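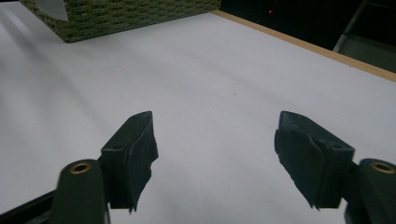 The Akande's white top, with the wooden edge strip at the far side.

Home Reviews Tables Storage Lighting Search

Skingate Akande work table review

Posted January 2022

I bought the Akande in August to replace a folding table that had started to sag in the middle. I wanted a plain flat surface that I could work on standing up or sitting down, with no drawers, no shelf underneath and nothing bolted to the top. There are fewer of those for sale than you would think. Most of the tables in this price range come with a keyboard tray or a row of cubbies that you have to pay for and then find a place to put.

The price was $200 at Brutis, with delivery extra. The same table was listed elsewhere for a little less but only with a black top, and I wanted the white.

Delivery and assembly

The table came in 2 boxes, one for the top and one for the legs and hardware. They arrived a day apart. The top was packed well, with foam corners and a sheet of cardboard on the finished side. The leg box was more of a mess. The hardware bag had split, and I had to shake the box out over a towel to find everything. Nothing was missing.

The instructions are drawings only and fit on one sheet. Step 4 shows the leg brackets the wrong way around, or at least in a way that can be read wrong, and I had to take one of them off and turn it. Put the brackets on with the long side facing in. After that it goes quickly. The hex key in the bag is soft and the corners were rounding by the time I got to the last leg, so use your own if you have one.

You need another person to turn the table over. It is not very heavy, but the weight is all in the top and it's easy to twist a leg if you lift from one end.

The surface

The top is smooth and white, and it looks more pale gray when the light is low. I like it for sorting and for any job with small parts, as dark things are easy to find on it. The other side of that is that every crumb shows. If you eat at the table you will be wiping it down more often than you would a wood-colored one.

It cleans up with a damp cloth. Pencil comes off with no effort. Ballpoint takes some rubbing. I left a mug of black coffee on it overnight once and there was a faint ring in the morning, which I got out with Nendov cleaning paste. I would not use the paste on it regularly. It left the patch slightly duller than the rest, and you can find the spot if you look along the table toward a window.

Tape peels off clean if you get to it the same day. Masking tape that I had left down for a couple of weeks left some glue behind.

I haven't scratched it yet. I use a mat for cutting, and I don't put anything hot on it.

The edge

A narrow light-brown wooden strip runs along the edge. In the store pictures it looked like an afterthought, but I have come around to it. It makes the border of the table easy to see, and it is nicer to rest a wrist on than the sharp edge my old table had. The joint between the strip and the white part is tight along the front of mine. At one of the back corners there's a small gap where crumbs and dust collect. I clean it with a toothpick. A drop of wood filler would probably fix it for good, and I may get to that.

Check the strip when you unpack. One end of mine had a rough spot that needed a few passes with fine sandpaper.

Size and stability

The top is 46 inches long. That is enough for one person with a project spread out, and a bit tight for two people facing each other. There is some side-to-side movement if you lean on a short end. I tightened the bolts again after the first month and that helped. It hasn't loosened since. On carpet I would expect more wobble, but mine is on a hard floor and I can't say how much.

The feet screw in and out for leveling. They turn by hand. One of them squeaks when the table is dragged.

Good points

Flat, plain top with nothing in the way
Small parts are easy to see on the white
Comfortable edge
Well packed top

Bad points

Shows every crumb
Poor hex key and an unclear drawing
Small gap in the edge strip at one corner
Slight sway at the short ends

Score: 7 out of 10. I would buy it again at the same price. If Skingate sorted out the corners and put a better key in the bag it would get another point. People who want a dining table should look at something darker.

46 shares 7 comments

This site uses cookies to remember your settings. Accept Manage choices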